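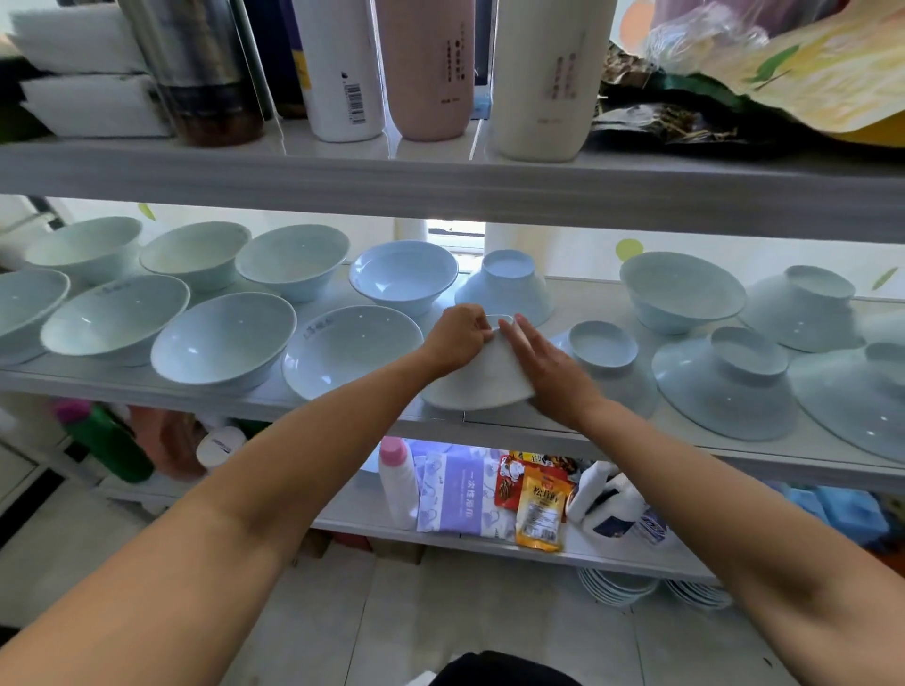
Irkdale head rig and shelf set, reviewed 23/03/2019

We bought the Irkdale kit to record bowl handling for the Bellasero arm in our tableware cell. The cell had been dropping inverted bowls since October, and the recorded passes are what we now use to set its grip points.

Setup. The head mount fits well but the strap slips after 30 minutes. Tighten the rear screw before every run. The mount ships tilted too high for shelf work; with it lowered 8 degrees, both hands and the middle shelf stay in view.

Shelf work. White bowls on a white metal shelf are a hard case, harder still with daylight coming from behind. Rims glow and the edge finder loses them. Locking exposure by hand fixed most of this – the automatic setting did not. Bowls with printing on the inner wall were found more often than plain ones.

Grip points. For an inverted bowl we teach the foot ring as the main hold, thumb and fingers, with the second hand flat on the side. The Bellasero has one gripper, so a Skjelbred side pad stands in for the second hand. Pad pressure needs resetting whenever the bowl size changes. The manual leaves this out.

Upkeep. Wipe the lens daily and check the cable clip weekly. Ours cracked after 200 runs and the replacement came from Ditport, part 1028.

Faults: weak strap, poor clip, thin manual. Good points: clear recording, quick export, spare batteries included. Worth buying for a single cell. For several, wait for a better mount.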